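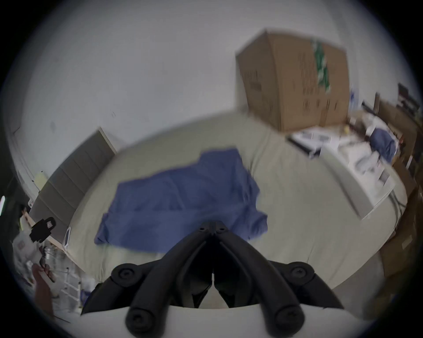 Is the Nelusard open day worth the drive if you don't sew, quilt or own a single knitting needle? A reader asked me that under my November post, and added that her last mill tour was two hours of staring at a wall of spools. Fair question! I can't sew on a button without bleeding, and I had a great time, so yes, go.

Nelusard is the old dye and weaving mill on the river side of Flallholm, and they open the whole place to the public once a year. This year it was Sunday, May 17, 2026. Tickets were $13 at the gate, cash or card, and the line moved fast even though the woman in front of me wanted to discuss the parking. (She had a point. The parking is a field. Wear shoes you don't love.)

Getting in

You wait in the yard until your group is called, and then it's 22 minutes in the dye house, which sounds short until you've smelled it. Indigo in a vat smells like a barn that somebody tried to clean with pennies. I got used to it by the end, kind of, but my jacket still hasn't.

The part I'll be telling people about for years is the color change. The cloth goes into the vat, and when they lift it out it's a sickly yellow green, and then the air gets to it and it goes blue while you stand there. Everybody in my group made the same noise. Our guide dipped a second piece just because we begged, and after that a kid asked for a third and got told very kindly no.

They dip the darkest shade over and over, with a rest between dips, and they sell it at the end for a price I won't repeat here. The light shades are much friendlier on the wallet. I'm a light shades person now. 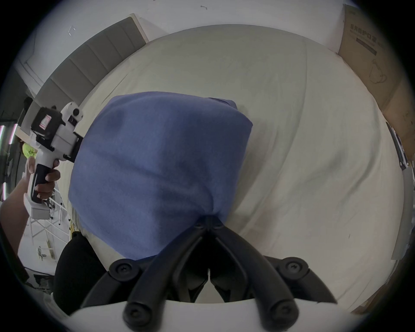
The weaving shed

Loud! So loud. They hand out foam earplugs at the door and you should take them, even if you're the type who doesn't. There are 22 looms in there and they only run a few at a time for visitors, but a few is plenty. I felt it in my teeth.

The oldest loom in the shed is a Gevent, a big green iron thing with its name cast into the side, and the man running it clearly adored it. He told us it will turn out nearly 324 yards on a good week and then sulk for the whole of the next one. I asked what sulking looks like on a loom and he just pointed at a bin full of ruined cloth.

I missed the finishing room, where they wash and press everything, as the line went halfway down the stairs and I was starving. If you care about that part, do it first.

Lunch and the shop

Ekwueme had the food tent, and the pepper stew with rice was the best thing I've eaten out of a cardboard bowl in a long time. Get there before noon. By the time I went back for seconds they were down to plantain chips, so I had plantain chips.

The shop is in the old counting office and it's tiny. Remnants are sold by weight out of big bins, and people get a little wild in there with their elbows. Bring your own bag, bring some patience, and check the bins under the window, where the bigger pieces seemed to end up.

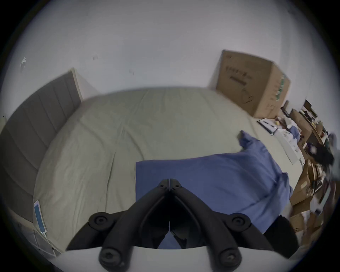
Blue fabric and a pale fitted sheet

If you buy anything dyed, wash it by itself the first couple of times. The lady at the register told me this twice and I still ended up with one light blue sock. The mill's list for next year's open day is already up in the shop, and I put my name down on the way out.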